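May 2, 2022

Rained until lunch, so I finally did what I've been promising myself since October and went through the play kitchen boxes, all of them, down to the crumbs and the stray crayons. I had the radio on low and a mug of tea that I kept setting down in odd places and losing, and I can't think when I last had such a nice morning by myself.

The big box from Celtham had 16 pieces of pretend food left in it, which is more than I feared. The bread has gone soft at the corners and somebody small has chewed the cheese, but the fruit and vegetables have held up beautifully. I washed everything in the sink with dish soap and an old toothbrush (the dents and creases hold the most awful gray fluff) and laid it all out on a towel, and then of course I stood there rearranging it by color for far too long.

Marjorie Tunstall called in the middle of it and I had her on speaker with my hands in the suds. She wants to get rid of her Rizzi set, the one with the tiny colander, and would I like it? I said yes before she'd finished asking. Then we talked about her knee, and the new people at the corner house, and whether you can still get those long Vuruvitz wooden spoons anywhere, and by the time we hung up the water was stone cold and I had to run it again.

The pans took some thinking about. I do like the children to have a real one or two to play with, something with a proper lid they can lift and peek under, and the little navy saucepan with the blue handle is just the right size for soup made of nothing.
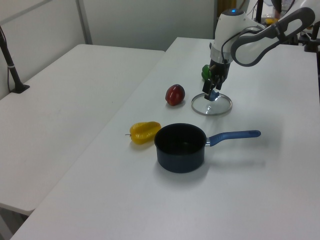

I've decided the yellow pepper is my favorite of the lot. It has such a good silly shape, all lobes, and that stubby brown stem, and I remember Mother's peppers looking just like it on the windowsill. The red fruit I go back and forth on. I say plum, but I wouldn't argue with anyone who called it an apple, and I expect the children will call it a tomato and put it in the soup anyway.

Still to do: find a basket for the bread, write Marjorie a thank-you note, and look in the Skusell catalog for a dish rack, page 269 I think I wrote down. My back is sore and I'm going to bed early with my book.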